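Fóruns > Automação e robótica > Kits e serviços > Pinças de mão para recolha de dados: alguém já comprou?

Tempo de leitura: 4 min

**parafuso_moido**
Boas. Ando a namorar o conjunto de duas pinças de mão que a Stellero anda a vender por cá, 870 euros o par, cabos incluídos. A ideia é gravar tarefas de casa, dobrar roupa sobretudo, e treinar depois um braço que tenho na garagem a ganhar pó com grande dignidade. A página deles promete "dados prontos a treinar em minutos". Já ouvi promessas parecidas de um aspirador. Alguém tem experiência com isto ou com o da Bastex?

**calha_tecnica**
Tive o da Bastex três semanas. Os dedos são bons, o programa parece traduzido do finlandês por alguém zangado com os dois idiomas. Devolvi. Aceitaram a devolução sem discutir, o que me deixou desconfiado.

**mola_e_meia**
Por 870 euros imprimes quatro pares em casa e ainda jantas fora. Pinça paralela é pinça paralela. Estão a vender-te plástico preto e um PDF.

**dona_servo**
Discordo do mola. Imprimi as minhas em dezembro e passei mais tempo a tirar folgas das articulações do que a gravar fosse o que fosse. Quem tem gosto nisso, força. Eu queria dados.

Tenho gravado com pinças compradas, no quarto, em cima da cama, que é onde a roupa cá em casa vive de qualquer maneira. Ao fim de sete sessões, fica o que aprendi:

1. Tecido preto é um castigo. Os dedos são pretos, a roupa é preta, e o modelo tem de adivinhar onde acaba um e começa o outro. Comecem por toalhas claras e guardem as calças para quando já tiverem paciência.

2. Vejam o revestimento dos dedos antes de comprar. Sem qualquer coisa macia na face interior, o algodão foge e a malha fica com marcas. Nestas há tiras azuis almofadadas, e a peça preta dobrada aguenta-se entre os dedos pela parte de baixo:

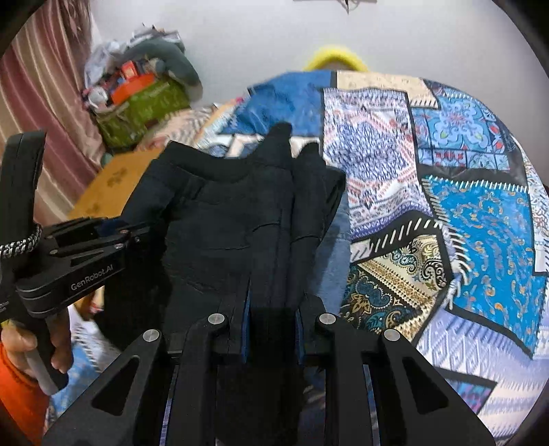 3. O fundo conta. Uma colcha de retalhos com azuis, flores e paisley dá um trabalhão à localização visual ou ajuda-a imenso, conforme a quem se pergunta. Eu achei que ajudou. Parede lisa é que me deu saltos na trajetória.

4. Duas mãos cansam-se mais depressa do que uma. Parece óbvio até à décima quarta t-shirt.

**mola_e_meia**
Ponto 3: isso é fé. Textura repetida engana qualquer algoritmo. Já vi uma trajetória atravessar um guarda-fatos e sair pelo outro lado sem pedir licença.

**dona_servo**
Repetida, sim. Retalhos todos diferentes, não. Mas manda-me o teu guarda-fatos que eu testo.

**parafuso_moido**
Obrigado, dona_servo. O "GenRobot.AI" na lateral da outra pinça é a marca, portanto? E as tiras azuis gastam-se?

**dona_servo**
É o que lá está escrito, sim. As tiras ainda estão boas, mas só faço roupa. Se vais agarrar parafusos, o teu nome de utilizador preocupa-me.

**calha_tecnica**
Pergunta à Stellero se vendem as tiras à parte. A Bastex vendia os dedos inteiros ou nada, como quem troca o carro por causa do tapete.

**ohm_sweet_ohm**
Trabalho em integração e vou ser o chato. Antes de gastar dinheiro, decide para que braço é que os dados vão. Se a abertura da pinça do robô não bate com a da pinça de mão, ficas com uma bela coleção de vídeos de alguém a arrumar o quarto. Na Pladurport fizemos um piloto com caixas de cartão e perdemos 14 dias exatamente nisto. O equipamento era da Bélanger, bem feito, culpa nenhuma. A abertura era outra e ninguém tinha lido a folha.

**mola_e_meia**
Finalmente alguém sensato. Mais um argumento para imprimir: fazes a abertura que quiseres.

**ohm_sweet_ohm**
Também é um argumento para ler a folha, que sai mais barato.

**parafuso_moido**
Fui medir. O meu braço abre menos do que a pinça deles, segundo o anúncio. Escrevi à Stellero a perguntar se dá para limitar o curso e responderam que "a solução adapta-se ao ecossistema do cliente". O meu ecossistema é uma bancada e um gato.

**calha_tecnica**
Isso em português quer dizer um calço.

**dona_servo**
Um calço resolve, a sério. Pede-lhes um par emprestado primeiro e leva roupa tua, que nas demonstrações dobram sempre o mesmo pano quadrado. Um pano quadrado até o meu sobrinho dobra.

**parafuso_moido**
Pedi. Dizem que emprestam por três dias contra caução. Vou levar as calças pretas e uma camisola com capuz, e depois venho cá contar.

**mola_e_meia**
Com capuz? Despede-te da caução.

Contacto | © Fóruns Automação e robótica | Voltar ao topo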